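Swapping fingers on the Fletwood, round two
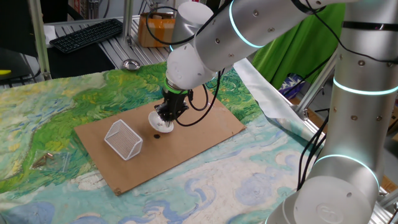

I have been putting off the gripper comparison since March, and now that I've finally started I can't believe I waited! The plan is simple enough: one arm, two grippers (the Toso and the Fletwood), the same set of awkward household things, and the same controller settings for both. Flat round stuff is where I expected trouble, so the little white dish went in early, and the angular black fingers have it held tilted, with the shallow inside facing forward. I love that angle. It shows you right away how much of the rim the fingers have covered and how much is left for setting it down. The wire-mesh basket lying on its side on the cardboard is the next target, and I'm a bit nervous about it (all those holes, and so little to pinch).

The Toso is the gentler of the two. It closes slowly, it's quiet, and with the soft pads on I would trust it with an egg. But its fingers are fat, and anything lying flat on the table just gets nudged along. The Fletwood gets under edges so much better. I ran 3000 open-close cycles on it before mounting it, mostly to see if the screws would back out, and they stayed put.

Cabling is my one real complaint. The Fletwood wants its own lead, so there are loops running back up the arm, and you have to leave enough slack for the wrist to turn all the way. It took me three tries to get that right. Kamonchanok Boonchu suggested setting a wrist limit in the controller first and routing the cable second, and that fixed it in five minutes. Thank you!!

Pinning down the cardboard was her idea too, and I'm keeping it. A sheet that creeps ruins your taught positions.

Still to do: the basket, the bagged items, and then the whole set again with the Flamham camera so I can compare taught picks with vision picks. I'll post the numbers when I have both columns filled in.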